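3.2 Garment Condition Before Folding

The folding study drew on 156 garments collected from households in the Levska district. Shorts were treated as a separate group, as their short legs and gathered waistbands leave little flat fabric along which a fold can be placed. Each item was spread on a table and its surface recorded before any fold was made (Figure 4).
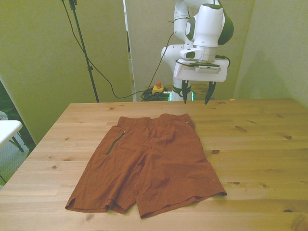 Figure 4. Shorts with an elastic waistband and zippered pockets, spread on a wooden table. Deep folds run down between the legs, and a crease crosses the right leg.

3.3 Coding of Wrinkles and Edges

Wrinkles were coded by location: waistband, crotch, leg, or hem. Gathers produced by elastic were recorded as part of the garment's construction and were excluded from the wrinkle score. Hems were coded as closed or open, with an open hem defined as one showing any of the inside fabric. Pockets were noted separately. Two coders scored each garment independently, following the procedure of Usuga, and differences were settled by discussion.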